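Reading Group Notes: The September Title and Changes to the Lending Shelf

The title for September is Nomuncombe, the second novel by Shalini Jaiswal. Copies are at the front desk now. The paperback runs to 37 chapters in four parts, and members who found the last selection long should know that the chapters are short and the type is large.

The book is set in a river town over one winter. A land surveyor named Orov is sent to settle a boundary dispute between two families and finds that the older maps don't agree with each other. Most of the first part is made up of his field notes, copied in full, with measurements. Readers who want to skip the figures can do so without losing the plot, but the entries for the mill and the chapel should be read closely. Both come back in part three.

Part two changes narrator. The new voice belongs to the Srivastava household, and it takes several pages to establish which member of the family is speaking. This is deliberate. Jaiswal gives the younger daughter the present tense and everyone else the past tense, and once the pattern is clear the section reads quickly. The change of narrator drew the most complaints from members who read the book early. Two of them stopped there. Both were persuaded to go on and finished it.

The main weakness is the dialogue in part three. Long speeches carry information the reader already has, and the court hearing repeats three scenes from the opening almost line for line. The ending recovers. Orov's last survey is given without comment, and it differs from his first one in a single number on page 143. It's worth marking that page on the way through, as the change is easy to miss.
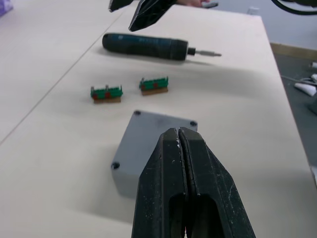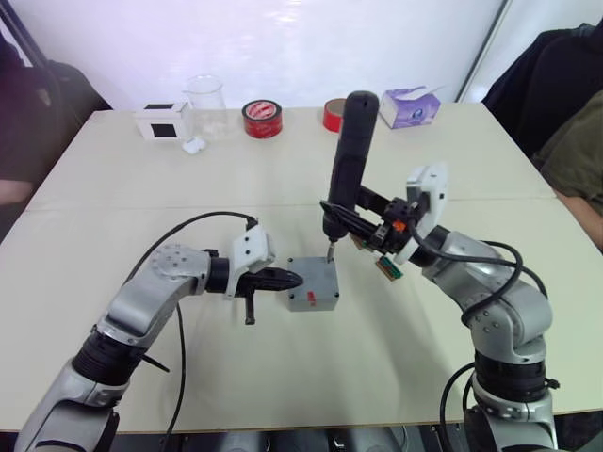

Top: gripper and gray plastic box. Bottom: two robot arms at the table.

Members should read to the end of part two before the first session and finish the book before the second. Abhishek Thakur will lead both. He has asked that questions be sent ahead of time through the group mailbox, one or two per person, with page numbers from the paperback edition. The e-book uses different numbering, so anyone reading on a device should give the chapter number and the first few words of the paragraph.

Three points are already on the list for the first session:

Whether the field notes should have gone in an appendix.

Why the bridge is described twice, with different spans.

Whether the mother's letter in part two was ever sent — the text supports either reading, and members have already split over it by email.

For those who want something to read alongside it, Jaiswal's first book, Skunomen, is also on the shelf. It is a collection of 17 linked stories, and the third and eleventh are set in the same town a generation earlier. They can be read alone. The mill is still working in both of them, and the owner's account of the flood is at odds with the one Orov hears in the novel. The prose is plainer and the endings are more abrupt.

Lending shelf

The shelf catalog now holds 1,125 titles. Entries have been sorted by author's last name, then by year of publication. Translated works are listed under the original author, with the translator's name in the notes column. Collections by more than one author are listed under the editor. If a book is not where the catalog says it should be, check one shelf up and one shelf down before reporting it missing.

The loan period for the current group title is two weeks. All other titles remain at four. A loan can be renewed once, unless another member has asked for the book. Please return copies with pencil notes erased. Sticky flags may be left in if they mark a passage for discussion — remove them after the second session.

Large-print and audio copies of Nomuncombe are on order. The audio edition is unabridged and is read by two voices, with the change falling at the start of part two. Members who want either format should add their names to the list by the catalog.

Suggestions for the next title close after the second session. Each one should give the author, the page count and whether the book is in print in paperback. Books over 500 pages will be held for the winter break.

Posted 2023-09-02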